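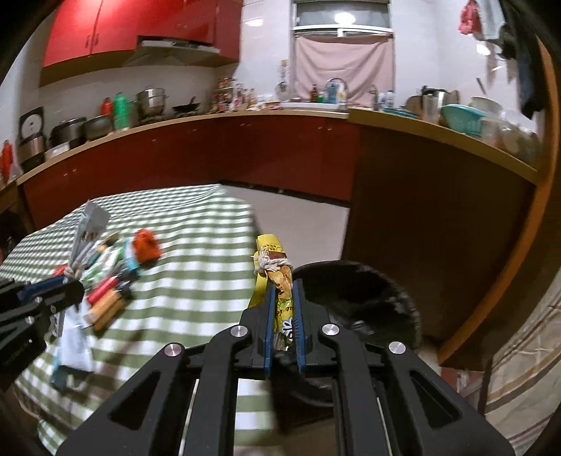

Londell Striped Table Cloth, green and white

Item group: Kitchen and dining textiles
Maker: Millside
Colors: green/white, gray/white, red/white
Fabrics: Drinine (coated) or plain cotton
Sizes: 6 standard sizes, or cut to your measure up to 400 cm in length
Availability: green/white in stock, gray/white in stock, red/white on order

The Londell is a cloth for the table that is used all day. We made it for kitchens where the same table serves for breakfast, for unpacking the shopping, for homework and for the small things that wait there until somebody puts them away. It has a regular stripe in green and white and no printed border, so it can be cut at any place and the pattern still looks complete.

Many customers ask us if the green stripe goes together with a kitchen that already has a strong color. Our opinion is yes. Red lower cabinets and a wooden countertop stand very well behind it, and white wall tiles pick up the white of the stripe. If your kitchen is mostly brown or cream, we would take a look at the gray cloth first. You can order a sample of each color before you decide.

Which fabric to choose

Drinine is our coated fabric. The surface is smooth and closed, and spilled tea or sauce stays on top for long enough that you can take it away with a damp cloth. It is a little stiff on the first days and keeps the fold lines from the package. Please do not iron them out. Lay the cloth on the table with the printed side up and leave it overnight in a warm room.

The plain cotton is softer and falls more nicely over the edge of the table. It must be washed like other table linen and it will take stains from soy sauce, beet and curry. We recommend it for tables where people sit down to eat, and the Drinine for tables where people also work.

Both fabrics have the same stripe, but the green in the cotton is slightly warmer. For this reason please do not order one cloth in each fabric if you want to put two tables together.

Measuring

Measure the length and the width of the table top and add the overhang that you want on both sides. In a kitchen where you walk past the table often, a short overhang is more practical. For a narrow kitchen with a counter around the corner we advise to let the cloth end well above the seat of the chairs.

With cut-to-measure orders the stripe runs along the length of the table. If you prefer it across, write "across" in the comment field. We can do this only up to the width of the roll, and we will write to you if it is not possible.

Round and oval tables: please send us a paper pattern or choose a standard size and trim it at home. Drinine can be cut with ordinary scissors and does not fray. Cotton needs a hem.

Care

Drinine: wipe with lukewarm water and a little dish soap. No bleach, no scouring powder, no dryer. Roll it for storage. Do not put a hot wok, a steamer pot or the inner pot of a rice cooker directly on the cloth, also not for a short moment. Use a board or a trivet.

Cotton: machine wash warm with similar colors, iron while still damp. The first wash makes the cloth slightly smaller and this is already included in the size we state.

Crumbs and sugar from snack wrappers can scratch the coating when they are rubbed in. Shake the cloth out before you wipe it.

What changed in this version

Since December 2019 the Londell is delivered with a heavier backing. The earlier backing was moving on smooth table tops, and we have received 2 complaints in one week about this. The stripe and the colors stayed the same, so a new cloth will match one bought before.

The change was prepared by Ilse Bauerfeind, who is responsible for our coated fabrics. She also answers technical questions about Drinine, for example on contact with varnished wood. On fresh varnish, please wait until it has hardened completely, otherwise the backing may leave marks.

Matching items

Tsai bench cushion, green/white, same stripe in cotton, with removable cover
Tsai seat pad, plain green
Londell oven glove, sold as a pair
Trivet board, beech, large
Fabric by the length, Drinine and cotton, all Londell colors

Ordering and returns

Standard sizes leave our warehouse on the next working day. Cut-to-measure cloths need more time and cannot be returned, except when we have made a mistake. Standard sizes can be returned unused in the original package. Samples are free of charge, one in each color for each household.

Order number for the green/white sample card: 1,421 (please write it without the comma in the order form, the form does not accept it).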